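Section 4: Filling and presenting your Gondden food waste caddy

Read this section before the first collection. Section 3 covers unpacking, which you have presumably survived.

4.1 Before you start

You should have one kitchen caddy, one outdoor bin with a locking handle, and a roll of 54 liners. If the roll is missing, tell Kotmont through the service page. Please don't use bread bags in the meantime. We can always tell.

4.2 Setting up the kitchen caddy

1. Rinse the caddy with warm water and let it dry.
2. Push the handle back until it clicks on both sides. One click means you are half done.
3. Open a liner and fold its top edge over the rim.
4. Put the caddy where you prepare food. A caddy kept in the garage will remain beautifully clean and entirely empty.

Note: Liners have a top and a bottom. If yours won't open, try the other end before writing to us.

4.3 What goes in

Cooked and raw food, peelings, bones, tea bags, coffee grounds, stale bread, and whatever was at the back of the fridge. Take it out of its packaging first. The plant at Andbridge has a machine for removing plastic film, and it is always in a bad mood.

Keep out: liquids, cooking oil, nappies, cat litter, garden soil and cutlery. Teaspoons cannot be returned.

4.4 Moving to the outdoor bin

1. Change the liner at least every 3 days, sooner in hot weather.
2. Tie the liner firmly and drop it into the outdoor bin.
3. Swing the handle fully forward to lock the lid.

Caution: An unlocked lid is an invitation. Foxes read it as such.

Caution: Do not lift the outdoor bin if it weighs more than 12 kg. Split the load over two collections.

4.5 Collection day

1. Put the bin at the edge of your property by 6 a.m., handle facing the road.
2. Take it back in the same day.
3. If it was missed, leave it out and report it within 72 hours. Shawky crews cover missed bins from April onwards.

Note: A tag on the handle means the crew found something they couldn't take. The tag says what it was, usually quite politely.
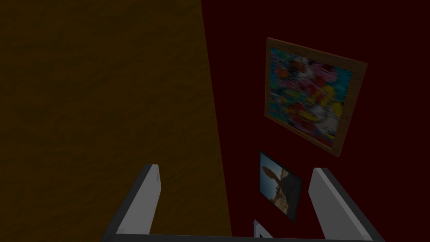 Once you have dealt with a tagged item, remove the tag and put the bin out again on your next normal day.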